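Arkovgateのバスターミナルが封鎖された日のこと

2022年10月14日

8月の旅行の話を、まだ途中までしか書いていなかった。前回はLandusの宿に着いたところで終わっている。今回はその翌々日、Arkovgateのバスターミナルに不審物があるということで建物ごと閉められ、外で待たされた日のことを書く。

最初に結果を書いておくと、けが人はいなかった。置いてあった鞄は持ち主が分からないまま運び出され、中身は衣類だったと翌日の地元紙に出ていた。事件としてはそれだけで、日本語の記事は探したかぎり見つからなかった。現地でも三日目には誰も話題にしていなかったと思う。ただ、自分にとっては初めてのことだったので、覚えているうちに順番どおり残しておく。

その日はRovinicoという会社の日帰りバスツアーに申し込んでいた。城跡をひとつと、海沿いの村をふたつ回って夕方に戻るという、ごく普通のコースである。集合は朝の九時十五分、Arkovgateの四番乗り場。Landusの宿からは路線バスで行ける距離で、八時台のバスに乗れば十分間に合うと宿の人に言われていた。

宿はRowlandsという古い家で、朝食は八時からしか出ない。前の晩に頼んだら、パンとゆで卵を紙袋に入れておいてくれた。路線バスの中でこれを食べた。前の席に学生らしい二人連れがいて、ずっと靴の話をしていた。天気は曇りで、上着を一枚持っていってちょうどよかった。

ターミナルに着いたのは九時少し前だった。待合室は混んでいて、空港行きの便を待つ人が多く、大きな荷物があちこちに置いてあった。あとになって考えると、あれだけ荷物がある場所で、持ち主のいない鞄にどうやって気づいたのかと思う。清掃の人が見つけたと新聞にはあった。同じ場所を毎日見ている人には分かるのだろう。

四番乗り場に行くと、Rovinicoの緑色の札を持った女性が立っていた。この人が当日のガイドで、マレド・グウィンさんという。名簿の名前に線を引きながら、一人ずつ発音を確かめていた。私の名字は一回で正しく読んでもらえた。以前、日本人の多い団体を受け持っていたことがあるのだそうだ。

名簿の確認が終わるか終わらないかのころに、構内放送が入った。最初の放送は早口で、私には聞き取れなかった。周りの人もあまり動かなかった。二回目の放送は同じ内容をゆっくり言っていて、建物から出るように、荷物は自分の持っているものだけを持つように、係員の指示に従うように、ということだった。火災報知器のような音は鳴らなかった。音が鳴らないと人は動かないもので、二回目の放送のあとも、切符売り場の列はしばらくそのままだった。自分も、札を持ったグウィンさんが歩き出すまで立っていた。

グウィンさんの動き方は早かった。札を高く上げて、「私の後ろについて、道の向こうまで行きます。走らなくていいです」と言い、そのまま先頭を歩いた。理由は言わなかった。道の向こうに家具店の駐車場があって、そこでもう一度名簿を読み上げた。大型バス一台分、私たちの団体は運転手を除いて70人いたので、読み上げるのにもけっこう時間がかかる。二階建てのバスを使うツアーだと、こういうときは大変である。

一人だけ返事がない人がいた。お手洗いに行っていたらしい。グウィンさんは携帯電話でターミナルの事務所に連絡し、特徴を伝えていた。本人は別の出口から出されていて、十分ほどして警察官に連れられてこちらに来た。年配の男性で、ずいぶん恐縮していた。

そのうちに駐車場にもいてはいけないことになり、さらに一本裏の通りまで下がった。テープが張られ、警察の車が道をふさいだ。ヘリコプターは飛ばなかったし、武装した人も私の位置からは見えなかった。制服の警察官が二、三人ずつ角に立って、通ろうとする人に別の道を教えていた。口調は普通で、道路工事の案内と変わらなかった。

待ち時間は、最終的に2時間だった。

この間、何が起きているのかという説明はほとんどなかった。分かったのは、持ち主の分からない荷物があるということだけである。それも警察からではなく、隣に立っていた地元の人から聞いた。ヒウェル・エリスさんという、Landusで時計の修理をしているという人で、娘さんを空港行きの便に乗せに来ていた。エリスさんによると、このターミナルが閉まるのは年に一度か二度あることで、たいていは忘れ物だという。「でも毎回ちゃんと閉める。それでいいと思う」と言っていた。

娘さんの便は当然出なかった。結局、エリスさんが自分の車で空港まで送ることになり、途中でいなくなった。間に合ったかどうかは聞いていない。

待っている間に自分が何をしていたかというと、最初のうちは携帯で情報を探していた。これはあまり役に立たなかった。地名で検索すると、爆発があったという書き込みと、ないという書き込みが同じくらい出てくる。現場の裏通りに立っていて爆発音は一度も聞いていないので、少なくとも前のほうは間違いだと分かるのだが、家で読んでいたら分からなかったと思う。写真つきの書き込みもあって、よく見ると写っているバスの色が全然違う。別の町の、別の年のものだろう。

電池が減るのが気になって、途中で検索はやめた。家族に「予定が遅れているが無事」とだけ送った。送ってから、無事という言葉を使うと逆に心配させるかもしれないと思い、バスターミナルが点検で閉まっている、と付け足した。嘘ではないが、正確でもない。帰国してから全部話したら、最初からそう書けばよかったのにと言われた。

それから、外務省の海外旅行者向けの登録をしていなかったことに気づいた。出発前にやるつもりで忘れていた。裏通りに立ったまま登録しようとしたが、滞在先の住所の入力で何度か失敗し、宿に戻ってから済ませた。これは出発前にやっておくべきだった。

団体の中の雰囲気は、落ち着いていたと思う。泣いている人や怒鳴っている人はいなかった。ただ、一時間を過ぎたあたりから、座るところがないのがつらいという声が出始めた。近くの喫茶店が店の前に椅子を出してくれて、高齢の人から順に座った。お茶を売る商売としても悪くなかったはずで、列ができていた。私も紅茶を買った。紙コップで、量が多かった。

十一時半ごろに規制が解けた。テープを外す作業はあっという間で、待っていた人たちは外し終わる前から歩き出していた。何があったという発表はやはりなく、「通れます」だけだった。

ツアーは短縮して出ることになった。城跡と、村は片方だけ。グウィンさんが参加者に、行くか、やめて払い戻しを受けるかを一人ずつ聞いて回った。やめた人もかなりいた。小さい子どもを連れた家族はほとんど帰ったと思う。私は行くことにした。ほかにすることがなかったというのが正直なところで、勇気の問題ではない。

バスの中では、午前中のことにはほとんど触れられなかった。走り出してすぐ、グウィンさんがマイクで「今朝はお待たせしました。詳しいことは私も知りません。知らないことは話さないことにしています」と言い、そのあとはいつもの案内に入ったようだった。城の何代目かの城主が羊の数をごまかして裁判になった話をしていた。これはおもしろかった。

城跡は風が強く、上まで登れるのは塔の片方だけだった。売店で絵はがきを2枚買った。村では一時間の自由時間があり、港を一周して、魚のフライを食べた。写真はほとんど撮っていない。撮る気分でなかったというより、昼に電池を使いすぎて残りが少なかった。

帰りのバスで、通路を挟んだ隣の人と少し話した。以前、別の国で、泊まっていた町の警察署の前で爆発があったことがあるという。そのときは翌日の飛行機で帰国したそうだ。今回はなぜ残ったのかと聞いたら、少し考えて、今回は誰かがきちんと手順どおりにやっているように見えたから、と言っていた。私もだいたい同じ感想だった。

夕方、Arkovgateに戻ると、ターミナルは朝と同じように営業していた。待合室も混んでいた。変わっていたのは、置いてあったごみ箱が透明な袋を下げるだけの形のものに替わっていたことくらいで、それも朝からそうだったのを自分が見ていなかっただけかもしれない。

宿に戻ると、Rowlandsのご主人が玄関まで出てきて、大丈夫だったかと聞いてくれた。朝の便で出た客が私だけだったので、気にしていたらしい。夕食は外で食べるつもりだったが、残り物でよければと言われ、台所で豆のスープをもらった。

翌日の地元紙では三ページ目の下のほうに出ていた。通報の時刻、閉鎖の時刻、解除の時刻、鞄の中身は衣類、持ち主は調査中。記事はそれで全部だった。見出しも大きくない。こういう記事を日本で読んでいたら、たぶん一行目で次に進んでいたと思う。閉鎖された側にも人がいて、お茶を買ったり、お手洗いに行っていて怒られたりしている。今後はそのあたりを少し考えながら読むことになりそうだ。

払い戻しについても書いておく。短縮になった分はRovinicoが一部返金してくれることになっていて、申請は帰国後にメールでやった。必要だったのは予約番号と、当日の名簿に名前があることの確認だけである。返事は一週間できた。カードに戻ってきた額は円にして3,930円だった。全額の払い戻しは参加しなかった人だけで、これは当日の説明どおりである。

一方、旅行保険のほうは何も出なかった。私の入っていた保険では、遅延の補償は飛行機だけが対象で、現地のバスツアーは入っていない。テロなどに関する項目も読んでみたが、実際に被害がなければ関係がなく、不審物による避難というのはどこにも書いていなかった。電話でも確認したが同じ答えだった。担当の人は丁寧で、約款の何ページを見ればよいかまで教えてくれた。次に入るときは、現地での予定変更まで含むものを比べてみるつもりでいる。保険料がいくら上がるかによる。

持ち物についても、少し変えようと思っていることがある。

まず、パスポートと財布と薬は、ひとつの小さい鞄にまとめて体につけておく。あの日は、上着のポケットとリュックと手提げに分かれていた。持っているものだけで出ろと言われたとき、足元に置いていた手提げをつかむのに一瞬迷った。結局つかんだが、もし椅子に置いたまま窓口に並んでいたら、取りに戻れなかったはずだ。戻れないだけでなく、それがもうひとつの不審物になる。

次に、予備の電池。これは言うまでもない。

それから、宿と会社の電話番号を紙に書いておく。電池が切れたら何も分からなくなる状態で二時間立っているのは、あまり気持ちのよいものではなかった。

薬は、飲む分だけを小分けにして持ち歩いていたが、これからは箱ごと持っていくことにする。名前が印刷してあるほうが、何かあって人に見せるときに話が早い。

この件について、怖かったかと何人かに聞かれた。怖いというより、足がだるかった。怖さのほうは夜になってから少し来て、布団に入ってからしばらく天井を見ていた。次の日の朝にはほとんどなくなっていて、普通にバスに乗って駅まで行った。乗るときに座席の下を一度のぞいた。それは今でも、電車に乗るときにたまにやる。
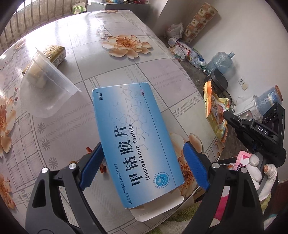

残りの日程はLandusから列車で北に移動しただけなので、次の回でまとめて書く。列車は二本とも時間どおりに着いた。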